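Search this book
Enter keyword or section number Go

Chapter 6
Search Warrants and the Handling of Seized Property

6.1 Scope of the chapter

A search warrant authorises entry to a named place and the removal of named classes of item. Most disputes at trial concern the second part. This chapter deals with the wording of the warrant, the record made on the premises, and the custody of property between seizure and disposal. Powers of search without warrant are covered in Chapter 7.

The main worked case is the Lulgate inquiry, in which officers removed 3,673 items from two addresses in July. Of these, 1,803 were later returned as falling outside the warrant. The defence, led by Nnamdi Yusuf, argued that the schedule was too broad to guide the searching officers. The court accepted the argument in part and excluded the papers taken from the second address.
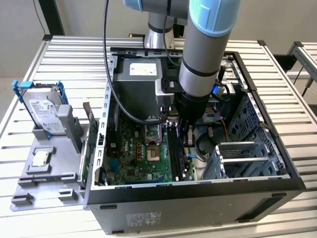

Figure 6.1 Desktop computer with side panel removed, showing the motherboard and processor socket.

6.2 Describing the property

The schedule should name items by class and by their link to the suspected offence. "Documents" is too wide. "Invoices issued by Gajewski to Pamden" is sufficient. Where a computer is listed, the schedule should state whether officers may remove the machine, copy its contents, or both.

Each item is given an exhibit number at the point of seizure. Palma (section 6.5) recommends that one officer keep the register throughout and that no sheet carry more than 100 entries.

Share this chapter
Shares 80 Comments 0

Related sections
5.4 Informants and the written application
6.5 Delia Palma on exhibit registers
6.8 Return of property: the Zitach ruling
7.1 Entry without warrant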